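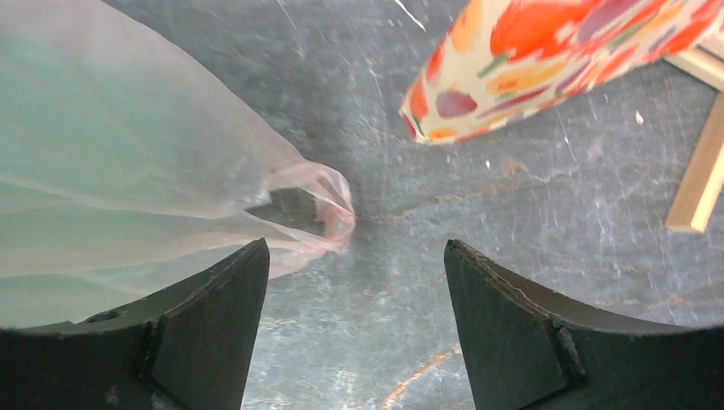
The bag and the gray top it lies above

Pink bags slide down inside my green bin, what size do I need?
Posted by Younes Bouzid in Home and Cleaning

Hello everybody. I hope this is the right section for such a small problem.

I have a small trash bin, mint green plastic, without a lid. I use it next to my sewing corner for threads, paper and pieces of fabric that are too small to keep. For the bin I bought a big pack of thin pink bags from the Nondoteo market. They are very light and almost transparent. When I put one in, I open it, push the bottom down and fold the edge over the rim. In the first moment it looks correct. Then I throw in two or three things and one side of the bag goes down into the bin, and after this everything falls between the bag and the plastic.

I measured the bin with my wife's sewing tape. The rim is 38 centimeters around if I count only the front half, so please double it. The bags have no size written on them, only that the pack is 15 liters "or similar," and I don't know what similar means here.
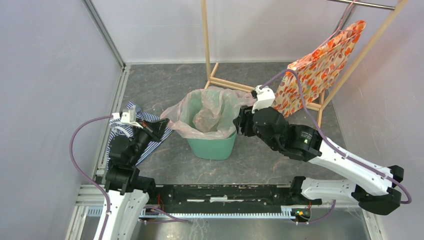
What I tried until now

First, I tried to pull the bag more to the outside, so that more of it hangs over the rim. Then there is not enough bag inside and it does not touch the bottom. Second, I put a clothespin on the rim. It holds, but it looks ugly and I must take it off each time. Third, I tried tape, and the tape tore the film when I removed it.

One more thing which I can't solve: these bags come out of the pack with one end gathered together in a point, and it takes me a long time to find which end is the one that opens. My fingers are dry in the winter and also, I discovered, in August.

I don't want to throw away the whole pack. Is there a method, or should I buy another size? Thank you in advance for your patience with my English.

Posted by ghoneim_housekeeper
36 helpful votes

Hello Younes. I cleaned guest rooms for many years, and I used these thin bags every day, so I can share how we did it. Your bags are maybe a little too wide for the bin. This is good news, a wide bag can be made smaller but a narrow bag can't be made wider.

1. Find the open end. Look for the end without a seam. If the plastic is stuck together, take it between two fingers and rub, don't pull. A slightly damp sponge on the table helps very much with dry fingers.

2. Take the bag by the edge and move it one time quickly up and down, so that air goes inside. With thin film you need only a little air.

3. Hold a part of the edge firmly and lower the rest into the bin. Don't push with a fist. Put your flat hand inside and go slowly to the bottom, then along the side, so the air under the bag can come out. I believe this is your real problem. The air stays below the bag, and when something heavy falls in, the bag goes down and pulls the edge with it. 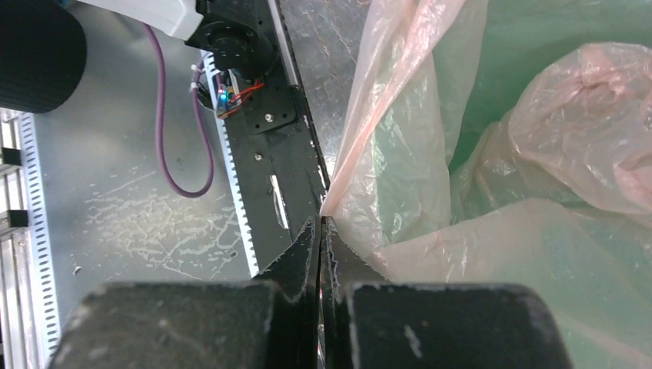
4. Fold the edge over the rim, the same width on every side. A hand's width is enough for a small bin.

5. At the back, gather the extra plastic and twist it. Make a small knot with this twisted part, under the rim, on the outside. Now the bag is tight like a belt and it will not slide. When the bag is full, you lift it together with the knot.

If you don't like knots, a wide rubber band does the same work. Derton sells colored ones in the kitchen section, but any big rubber band is good.

Posted by Flullico

just buy drawstring bags. problem finished

Posted by marit_in_the_attic
9 helpful votes

I agree with the answer about the knot, but I would add something about the place where you do it. If there is cloth lying on the table or floor beside the bin, move it first. I always had my striped kitchen towel there, and the loose edge of the bag took small threads and dust from it. Thin plastic attracts everything.
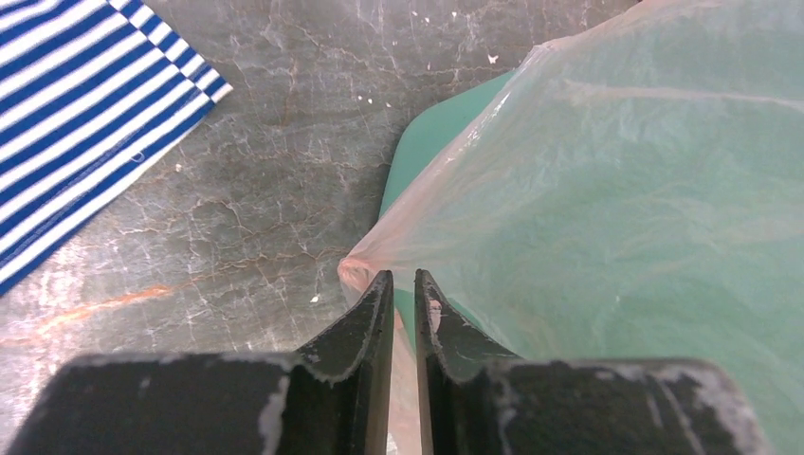 Pink bag and striped cloth, near each other

Also I keep two spare bags folded flat under the one in use. Then I don't need to search for the open end while I am holding a full bag in the other hand. For a sewing corner it is very practical, you will fill it slowly.

Reply from Younes Bouzid

Thank you to everyone. I did the knot yesterday at the back side and so far the edge stays up. The sponge was also a good idea. I still have most of the pack, so the drawstring bags must wait.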